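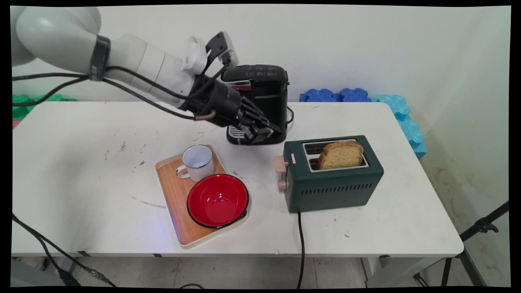 Maddocks Press Office

16 November 2024

PRARKESBERG – Maddocks, the independent appliance testing house, today published the results of its first trial of robot arms on everyday kitchen and stockroom chores. The short version will disappoint anyone who has been saving up. In 955 attempts, the machines finished the job without a person stepping in 300 times.

The trial, called Testau, covered 12 chores picked from ordinary homes and small shops. The list includes loading a tray, making a single cup of coffee, making toast, folding a hand towel, refilling a shelf and wiping down a counter. Maddocks ran the work on its own benches in Prarkesberg, with appliances bought at retail and no changes made to them. Buttons stayed where the manufacturer put them, and toaster levers were not fitted with larger grips.

Maddocks says that last point matters more than it sounds. Many of the clips that reach the public show a robot doing a chore in a room set up for that robot. A household has whatever coffee maker was on sale, parked wherever the cord reaches. A jointed hand that looks very capable in the air still has to bring one fingertip to one small button and press hard enough to register, without pushing a light machine across the table.

Coffee was a good example of the gap. The arms could usually get the hand to the front of a single-serve machine. Pressing the correct button was less dependable, and placing a mug squarely on the drip tray was worse. A mug set down a little off center counts as a success in some published tests. Testau counted it as a failure if the coffee would have missed the mug.

Toast split into an easy half and a hard half. Lowering a slice into a slot and pushing down the lever went fairly well on a two-slot model. Getting the toast out again did not. Slices broke or stayed in the slot, and on several attempts the hand closed on nothing and carried on to the bowl or tray as if it had the bread. Maddocks considers this the most worrying type of error in the report, as the machine gave no sign that anything was wrong.

In 70 attempts, a supervisor used the stop button before the arm could damage an item or itself. Those attempts are listed separately in the report and are not included among the completed chores, even where the task was nearly done.

"We keep being told that the chores are solved and only the price is left," the company said in a statement. "We did not see that. We saw equipment that can do parts of a chore quite nicely and then needs a person in the room for the rest. If you have to stand there, you may as well make the toast."

The stockroom results were better, though Maddocks asks readers to be careful with them. Moving rigid boxes of one size from a cart to a shelf had the highest completion rate of any chore in the trial. Soft bags and mixed items pulled the rate down sharply. Comureo, a housewares distributor that supplied shelving and stock for this part of the work, had no say in the scoring and saw the results at the same time as everyone else.

The report does give credit where it is due. Fingers that bend at several joints handled curved objects such as bowls and mugs better than Maddocks had expected when planning began in August. Repeat attempts with an object in exactly the same spot were steady. Moving that object by a hand's width was often enough to undo the gain, and a kitchen where nothing moves by a hand's width is not one that anybody cooks in.

Speed was recorded but left out of the headline score. Maddocks felt that a slow robot which works would still be useful to plenty of people, including those who have trouble gripping or lifting. For the same reason the report objects to advertising that aims household robots at older buyers before the basic reliability figures are made public. It calls on sellers to publish the number of attempts behind every demonstration, along with the number of times a person helped.

A second round of Testau is planned, using the same chores and the same scoring. Manufacturers may enter their own systems, on condition that all attempts are published, including the bad ones. No manufacturer has accepted those terms so far.

The full Testau report, with scoring sheets for each chore, is available free of charge from the Maddocks press office in Prarkesberg.

About Maddocks
Maddocks tests household and small-business appliances and publishes the results. It accepts no payment from manufacturers for testing and sells no robots.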